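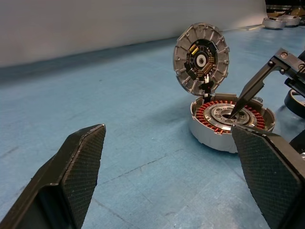
Bench notebook, motor teardown cell
April, entry started 09:40

Trial of the Brakex fingertip set, third session. Purpose is to decide whether we keep the kit past the loan period or send it back and carry on with our own printed tips. Task unchanged: open a brushless motor, present the halves on the mat, engage the centre bore with the pointed tip, lift out what will lift.

Kit as supplied: 2 pairs of wide textured fingers, 1 pointed finger, mounting plates, screws, a torque table and a single sheet of instructions. The sheet gives the plate orientation for the Tollora wrist the wrong way round. Corrected in pencil on our copy. Lolleo (the reseller) told by email, no reply yet.

Settings this morning
- Grip force limit: 40 per cent of range
- Approach speed: slow preset
- Bore approach: pointed finger, angled entry, stop on contact
- Wrist offset: recalculated after the plate change, stored as set 3

Ran 131 cycles before lunch, all on the same motor type. A cycle is one approach, one contact, one retreat. 3 faults logged. Two were bore misses, where the tip landed on the face of the hub and the contact stop did its job. The third was a lost connection to the wrist and has nothing to do with the fingers. Reseated the plug, not seen again.

The bore misses both came after I had moved the motor by hand without running the locate step. Operator error, then, but the kit has no chamfer on the pointed tip to help it find the hole, and our own printed one does. Asked Lolleo whether Yüksel, who machine the tips, would do a version with a small lead-in. Worth knowing the price before we argue about it. 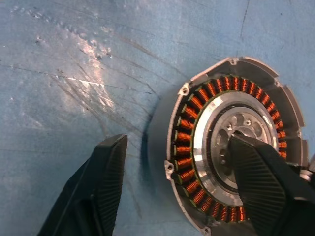
The windings are the part to protect. Enamel damage on a coil scraps the stator, and the wide fingers pass close over the ring on any approach to the hub. I set a keep-out height over the coils and left the rest of the path alone. Inspected under the magnifier at cycle 50 and at the end: no marks on the enamel that weren't in my notes from the start.

Pad texture grips the cast housing well at 40 per cent. At 30 it slipped twice on the rim during setup, so 40 stays. Haven't tried it on the smooth hub face and don't intend to without a spare.

Still to do
- Repeat to 200 cycles with locate step forced on
- Measure pad wear against the unused pair
- Check screw torque after the run, cold
- Get the tip drawing from Lolleo

Leaning towards keeping the wide fingers. Undecided on the pointed one.

Recent entries
Tollora wrist: connector strain relief
Printed tips, batch 2: layer splitting
Mat replacement, quotes
Brakex kit: unpacking and first fit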